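Stellenausschreibung der Stiftung Werkunton
Sachbearbeitung Nachlasserschließung und Tonarchiv (m/w/d), Teilzeit, unbefristet 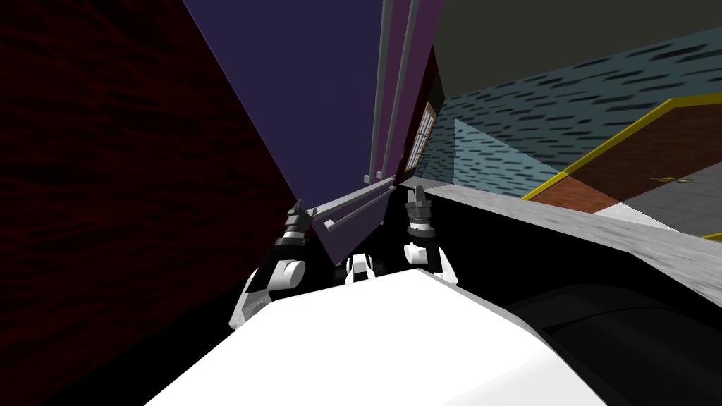

Über die Stiftung

Die Stiftung Werkunton sammelt, erschließt und bewahrt Tonaufzeichnungen aus der Arbeitswelt. Zum Bestand gehören Interviews mit ehemaligen Beschäftigten der Textil- und Metallbetriebe, Mitschnitte von Betriebsversammlungen sowie Geräuschaufnahmen stillgelegter Anlagen. Mit der Übernahme der Sammlung Fakhoury ist das Archiv um 400 Tonbänder und 102 Kassetten gewachsen, die bislang nur in einer handschriftlichen Übergabeliste verzeichnet sind. Für deren Erschließung und für die laufende Betreuung der Nutzerinnen und Nutzer suchen wir zum nächstmöglichen Zeitpunkt Verstärkung.

Ihre Aufgaben

Formale und inhaltliche Erschließung der Sammlung Fakhoury in der Archivdatenbank Pasa
Abgleich der Übergabeliste mit den vorhandenen Trägern und Klärung von Unstimmigkeiten
Vorbereitung der Bänder für die externe Digitalisierung, einschließlich Zustandsprotokoll und Umverpackung
Qualitätskontrolle der gelieferten Digitalisate
Klärung von Nutzungs- und Persönlichkeitsrechten in Abstimmung mit der Geschäftsstelle
Beantwortung schriftlicher Anfragen und Aufsicht im Hörraum an 2 Nachmittagen pro Woche

Ihr Profil

Abgeschlossene Ausbildung als Fachangestellte/r für Medien- und Informationsdienste, Fachrichtung Archiv, oder ein vergleichbarer Abschluss
Praktische Erfahrung im Umgang mit analogen Tonträgern
Sicherer Umgang mit Datenbanken; Kenntnisse in Pasa sind von Vorteil, eine Einarbeitung wird angeboten
Sehr gute Deutschkenntnisse in Wort und Schrift; Lesekenntnisse des Arabischen sind für Teile der Sammlung erwünscht, jedoch keine Voraussetzung
Sorgfältige und selbstständige Arbeitsweise

Wir bieten

Eine unbefristete Anstellung mit einem Umfang von 50 Prozent der regelmäßigen Arbeitszeit
Vergütung in Anlehnung an den öffentlichen Dienst, je nach Qualifikation und Berufserfahrung
Flexible Arbeitszeiten außerhalb der Aufsichtsdienste
Möglichkeit zur Teilnahme an Fortbildungen, für die jährlich ein eigenes Budget bereitsteht
Zuschuss zum Nahverkehrsticket

Der Arbeitsplatz befindet sich in der Geschäftsstelle der Stiftung. Das Außenmagazin Hetbridge ist mit öffentlichen Verkehrsmitteln erreichbar und wird im Rahmen der Tätigkeit regelmäßig aufgesucht. Dort sind gelegentlich Archivkartons zu heben und zu tragen.

Hinweise zum Verfahren

Schwerbehinderte Bewerberinnen und Bewerber werden bei gleicher Eignung bevorzugt berücksichtigt. Bewerbungen von Menschen aller Geschlechter und jeder Herkunft sind ausdrücklich willkommen.

Bitte senden Sie Ihre Bewerbung mit Anschreiben, tabellarischem Lebenslauf und Zeugnissen in einer PDF-Datei bis zum 8. September an die Geschäftsstelle, Kennwort „Tonarchiv“. Auf Bewerbungsfotos bitten wir zu verzichten. Papierbewerbungen werden nicht zurückgesandt und nach Abschluss des Verfahrens datenschutzgerecht vernichtet. Reisekosten zum Vorstellungsgespräch können bis zu einer Höhe von 200 Euro gegen Vorlage der Belege erstattet werden.

Im August ist die Geschäftsstelle nur vormittags besetzt. Fachliche Rückfragen richten Sie in dieser Zeit bitte schriftlich an die Archivleitung.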